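About Grorkar

Small esports club, big group chat. Started in November with six players and one borrowed router, now 106 members across two rosters. We run weekly scrims, a beginner ladder and the Eria Cup (42 teams last time, wow). Coaching is free for members, just sign up befor the roster locks. Tryouts open all year.
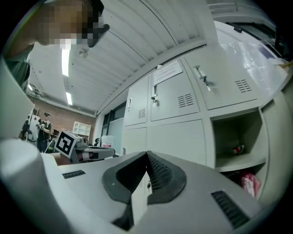 Shalini Nautiyal wrote to us that the ladder got her playing ranked again, and could we please add a later time slot. Working on it!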